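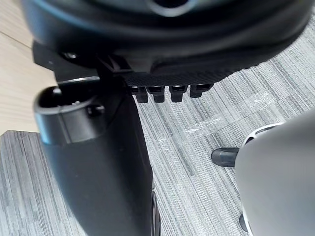 3.2 Mechanical assembly and mounting

The arm was assembled in the shared workshop at Fornden, which is open to members in the evenings and holds hand tools, a drill press and two filament printers. All structural parts were printed from the Uller design files. The second author, Ariel Ocampo, revised the base and the wrist before printing, as the original wrist did not leave enough room for the cable of the small camera. The revised files were fixed on 24th February and were not changed again during the work reported in this paper.

Printing took 21 sessions. Parts that carry load were printed with thicker walls than the design files call for, and the remaining parts followed the files as published. Two joint shells warped on the first attempt and were printed again at a slower speed. Motors were supplied by Thampi and were tested singly on the bench before they were placed in the joints. One motor showed play in its output shaft and was returned.

Figure 4. View from the wrist camera, with the arm over the carpeted floor. The black housing is at the top, with the textured pad and four short tabs along its lower side. A thick segment of the arm stands at the left, and part of a white rounded object is visible at the right.

The camera position was chosen after a short trial of three mounting points. A camera fixed to a stand beside the arm gave a wide view, but the arm hid the work area during many reaches. A camera on the forearm gave a view that changed too much with elbow motion. The wrist position was kept for all later work. Its main drawback is that the arm's own parts take up a large share of each picture, as Figure 4 shows. The housing spans nearly the full width of the view at the top, and the segment at the left is close enough to the lens to be slightly blurred. These regions were masked by hand before the pictures were used for locating objects.

The floor was also found to matter. The gray carpet has light and dark streaks and carries pale scuff marks, and early versions of the object finder sometimes reported such marks as small objects. Raising the contrast threshold reduced these reports but also led to missed detections of thin dark items – cable ends in particular. We therefore kept the lower threshold and added a check across six consecutive pictures.

3.3 Calibration

Calibration used a printed board from Lellier and followed the usual hand-eye method. The arm was moved to 40 poses, and a picture was taken at each after the joints had settled. Poses in which the board was partly hidden by the arm were discarded and replaced. The full procedure takes about an hour and was repeated whenever the wrist was opened for repair. Delphine Calloway carried out all calibration runs, so that the board was placed in the same manner each time.

Joint wear was checked by running the arm through 1000 cycles of a fixed reach without a load. The screws at the elbow were tightened once during this test – no other adjustment was made. The results are given in Section 4.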